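Skulumine Handling Code

The Skulumine Handling Code is a set of good-practice rules for robots that grip household objects with two-finger grippers. It was drafted by Neusa Falcão and Njål Solheim at the Forsberg workshop in Gekotthorpe and first issued on March 22, 2020. The code is voluntary and has no legal force.

Scope

The code covers single-arm and dual-arm systems working at table height. It divides objects into two classes – rigid and limp – and sets separate rules for each. Mobile bases and powered tools are excluded.

Rigid objects

Cups, tumblers and similar containers are gripped from opposite sides, with both fingers at the same height. On a tapered body, the operator records whether contact is made above or below the midpoint. 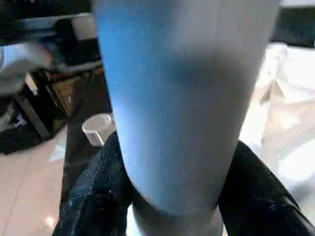 Closing force is raised in steps and may not be increased once the object has left the table. A trial set consists of 200 grips, and the wrist camera must record all of them. Trials stopped by the operator stay in the log and are marked as such.

Limp objects

Sheets, towels and clothing fall under section 13. The fingers approach open, and the grip point is chosen on a fold or ridge where the cloth stands clear of the surface. Pulling against a trapped edge ends the trial.
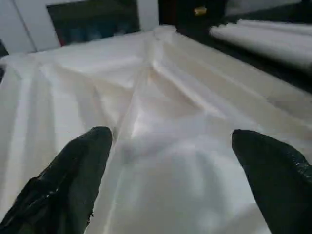
Open gripper fingers over creased white fabric, seen from the wrist camera.

Revisions

Version 2, edited by Tuva Backlund, added rules for camera placement and log storage. Roald Hedlund criticized the limp-object section for leaving the term "ridge" undefined – a point still open in the current text.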